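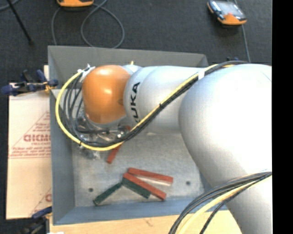 Lagerhaltung, Mitschrift Teil 2 (Vermeulen)

Bestandsarten: Grundbestand, Sicherheitsbestand, Meldebestand. Nicht verwechseln!!

Meldebestand = Tagesverbrauch x Lieferzeit + Sicherheitsbestand
Beisp. Fa. Gestomus: 15 Stk/Tag, Lieferzeit 7 Tage, Sicherheit 80 Stk
15 x 7 + 80 = 185 Stk — ab da wird bestellt

Sicherheitsbestand wird oft nach Gefühl festgelgt. Schlecht, bindet Kapital. Besser aus Schwankung der Nachfrage, Formel kommt nächstes Mal.

ABC-Analyse: A-Teile wenig Menge, bis zu 80 % vom Wert. C-Teile umgekehrt — da lohnt keine genaue Disposition, einfach Zwei-Behälter-System.
XYZ dazu: Vorhersagbarkeit. X gleichmäßig, Y saisonal, Z sporadisch. AX-Teile → Just in Time möglich, CZ eher auf Vorrat oder bei Bedarf

FIFO/LIFO: siehe Skript Maillard, Kap. 7. Bei Verderblichem immer FIFO (oder FEFO, nach Ablaufdatum)

Übung: Fall Vetmont, Aufg. 2 bis zur nächsten Stunde, Rechenweg mit abgeben. Taschenrechner erlaubt, Formelsamlung nicht.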